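Wuna Insertion Cell — Progress Report to the Equipment Fund
Reporting period ending August

Work in this period covered the enclosed bench cell and the equipment plan for the second cell. Insertion trials use the red board with shaped holes and the green part in all configurations. The black fixture stays bolted up as specified in the Tallari drawing set.

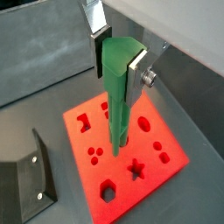
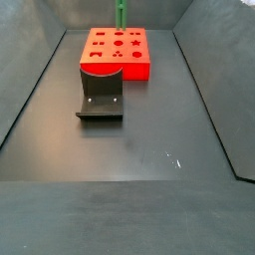 Red board and black fixture in the enclosure, both views.

Does the second cell need its own arm in this budget year?
It can wait. The first cell is free for 16 hours a week, and that covers the trials planned through the end of the grant. The request for this year is limited to fingers, pads and one spare wrist camera.

Spending. Two of the three purchase lines are closed. The open line is the gripper finger set from Flokel, quoted at 123 dollars per pair with a minimum order of 3 pairs. The quote holds until the end of the period. We ask for approval to order at the minimum quantity — the finger geometry may still change after the next round of trials, and a larger stock could go to waste.

Alternatives. Taheri offers a comparable set with a shorter lead time, but its mounting pattern requires an adapter plate. The adapter adds height at the wrist and would mean repeating the camera calibration. We do not recommend it.

Risks. Replacement pads are a consumable and were left out of the original plan. They are now carried under maintenance, with no change to the total. Delivery of the spare camera is unconfirmed.

Next period. Place the finger order, complete the trial series on the remaining hole shapes, and submit a costed layout for the second cell. A decision on the arm will be requested with that layout.

Wuna project office | Internal distribution only | Back to top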